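Cakana Homebrewers, November meeting
Held in the back room at Park, 7 p.m.

The chair opened with a very warm welcome to all, and a special one to the newer faces who had braved the rain to be with us (it was good to see the stools full!). The October minutes were read and accepted with one small fix: the porter was mashed at Kedine, and we are sorry for the mix-up.

Money. The account stands at $2,986 after the hop order. The bottle drive brought in $247, and thanks go to everyone who scrubbed labels.

Group brew. After a long and friendly talk, it was agreed to make a brown ale with Catell malt, split over 3 fermenters so we can try different yeasts side by side. One member spoke up for adding maple syrup, and this was left for January.

Bottles. We now have 672 clean ones on the shelves. Please bring back your empties, rinsed, with the caps off.

Clothing. The question of what to wear behind the taps at the winter tasting came up again. Khaki trousers with the club shirt were agreed, and members will use their own. 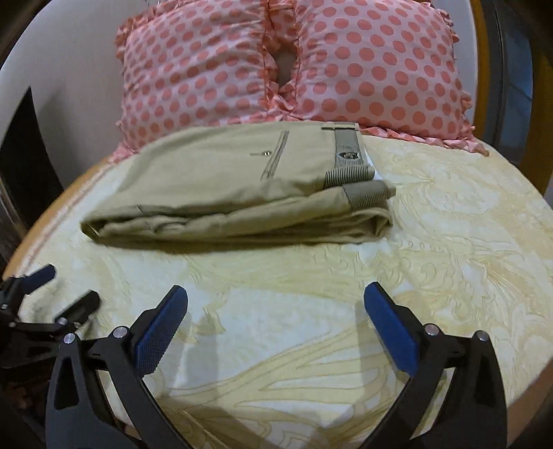

Khaki trousers, folded.

Any other business. The loaned capper is still missing from the cupboard. Whoever has it, please bring it next time, along with a bottle or two to share.

Meeting closed at 8:40 p.m., and most of us stayed on for a glass of the stout.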